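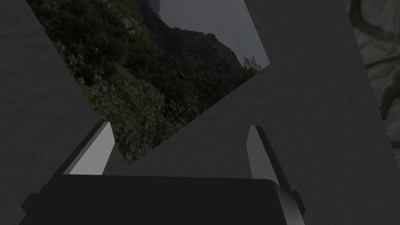
Gripper trials: frequently asked questions

Updated 7/9/19

Who do these rules apply to?
Anyone running gripper trials for Vitano, at Crenshaw or at Vusinard. Visitors follow them too.

Do I have to run a task in simulation first?
Yes. Each new task needs 70 clean runs in Prasivent before it goes on a real arm. A clean run has no contact fault and no manual stop.

Can I change the background textures?
You can, and we encourage it. Walls, panels and pictures may all be swapped between runs. Keep the gripper model and its finger limits as they are – changing either means starting the count again.

How should the fingers be set at the start?
Open, with nothing between them.

Who can sign off a task?
It takes 2 people, and neither can be the person who wrote it.

How long are logs kept?
We keep the last 3,000 runs for each task. Fault logs are kept for good.

What if a run fails halfway?
Log it as failed. Don't delete it or restart under the same run number.

When will the rules next be reviewed?
In October. Send changes to the lab desk before then.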